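Friday, January, sim bench

Gripper comparison in the Gurham room, day two. Same two-arm model as yesterday, same controller, only the end effector settings and the camera mounts changed. Nerix is the stock parallel jaw. Marchal is the one with the longer stroke and the softer contact settings. I want to know whether the wrist camera is good enough on its own to line up on odd-shaped parts before we spend money on a second depth unit.

Started with both wrist cameras on and the arms away from the table, fingers open, to check the mount offsets. The left one was out by 4 mm in the config file. Somebody had typed the offset for the old bracket. Fixed it, reloaded, and the fingertips landed where the model says they should.

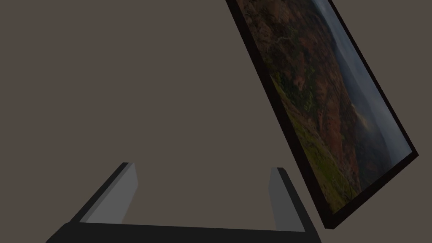
After that I ran 20 approaches per gripper with the wrist roll left free. Nerix closed on target in all but a handful. Marchal was slower to settle and the planner kept choosing steep rolls, so the wall and the table come out badly slanted in the wrist view. The pose estimator handles roll fine up to 30 degrees. Past that it starts swapping the table edge for the wall line and the pose jumps between two answers.

Then the helix. It is a bad part for any of this and I picked it for that. The coils pass in front of each other, the rod in the middle is thin, and the estimator wants to lock onto whichever strand is in front. With the jaws open around the lower turns it kept calling the yellow strand and the rod one piece. Turning the segmentation threshold down helped with that and made the wood grain noisy.

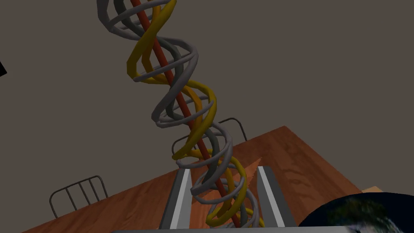 Prodromos Tsoukalas
Controls and simulation, gripper bench

Logs for this set are under run 1454. The first try at that run died when the Camance controller dropped its joint limits on reload. Restarted it with the limits hard-coded. Need to file that one properly, it has happened before.

After lunch I went up to the body camera to see the arms together. Left arm on the flat gray piece over the table, right arm parked up and open. From up there the gripper pose is easy to read, but the contact point is small in the view and I would not trust it for the last few centimeters. For the coarse move it is better than either wrist camera. 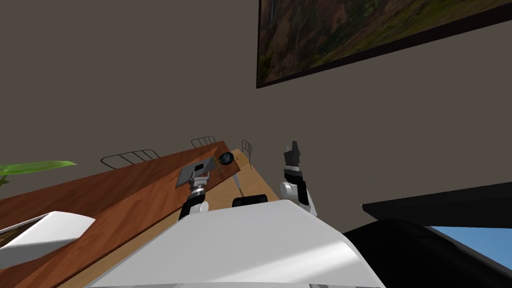 Body camera view. Left gripper holding the flat piece, right gripper open.

Grip force readings on flat parts are close enough between the two grippers that I'm not going to argue for one over the other on that basis. The difference is in the approach. Marchal needs more room to open and the planner pays for it in wrist angle.

Back to the helix for the last set, this time looking at it from nearer the top, where the gray loops are wide and the red rod has a clear end cap to find.
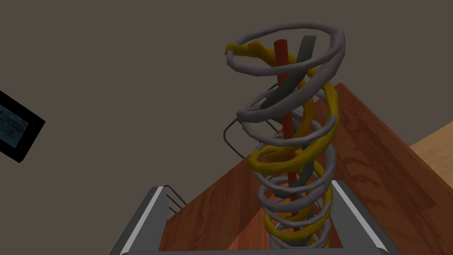

Estimator was much steadier once it had the cap as a reference. It still loses the lower turns where they stack up tight, so depth along the rod is a guess down there. Might try fitting the rod axis first and ignoring the coils completely until the jaws are within range.

To do: rerun the Marchal set with roll capped at 30, file the Camance reload bug, ask about the old bracket offsets in the other config files.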